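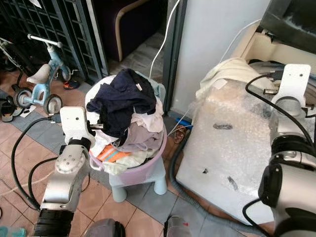 The best smell in Wevstead comes out of a back door at six in the morning, and it's starch. Plain old starch, cooked on a stove in a pot big enough to bathe a dog in! I had come to town to write about quilts, and I ended up spending 2 days learning how people used to do the wash, and how a surprising number of them have gone back to it.

Wevstead was a laundry town. The water off the hills is very soft, so soap lathers in it like crazy, and for most of a century the hotels down on the coast sent their sheets up by rail and got them back folded. The biggest of the washhouses, Sullitz, stood at the bottom of Mill Lane and at its peak kept 60 women on the payroll. The building still has its drying loft, a long room under the roof with slatted walls you can open like blinds. Stand up there on a breezy day and your jacket fills like a sail.

These days the ground floor belongs to Mendoza, a small workshop that teaches hand washing, mending and ironing to anyone who signs up. I expected a few history buffs. I got a packed room – students, new parents, a retired bus driver who wanted to save a wool coat his father had worn. We started with stains, which was a thrill (I mean it). Blood wants cold water and patience. Grease wants dish soap rubbed in dry before any water goes near it. Grass is the stubborn one, and the old Sullitz ledgers list four ways of dealing with it, one of them involving molasses.

After lunch came the line. I've been pegging shirts by the shoulders all my life, and I have the little bumps to prove it. Hang them by the hem, side seams together, and give each one a hard snap first. Towels get the snap too, and then another when they come down, and they go from cardboard to something you'd want on your face. Socks go by the toe. Jeans go inside out, pockets pulled, waistband up where the wind can get in.

What I loved most was how much talk went into the work. Wash day was how news got around this town. There's a Wevstead saying, "I had it over the sheets," for anything you heard from a neighbor and can't quite prove, and I heard it used twice in the bakery. 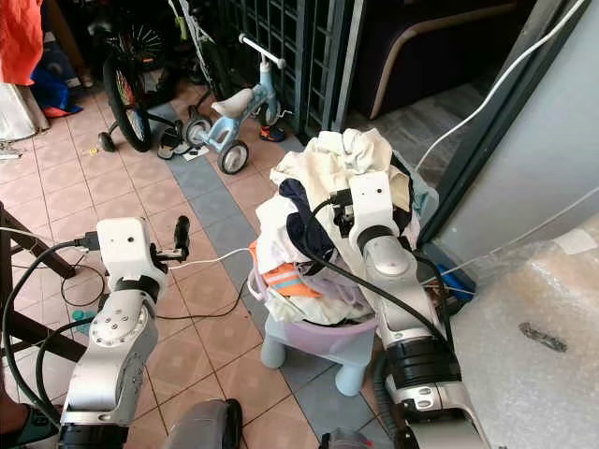
Manon Lemieux remembers the talk better than the washing. Her aunt could fold a double sheet alone, she told me, chin and all, without dropping a word of whatever story she was in the middle of. "We kids sat under the table and kept very quiet, and that's how I learned who was getting married."

The loft needs work before winter. Vatus, the roofing firm across the river, is replacing 400 slates, and classes will move to the front room in October while the ladders are up. The line in the yard stays open to anyone with a basket. Bring your own pegs, and come early – the good end by the wall gets the sun until noon.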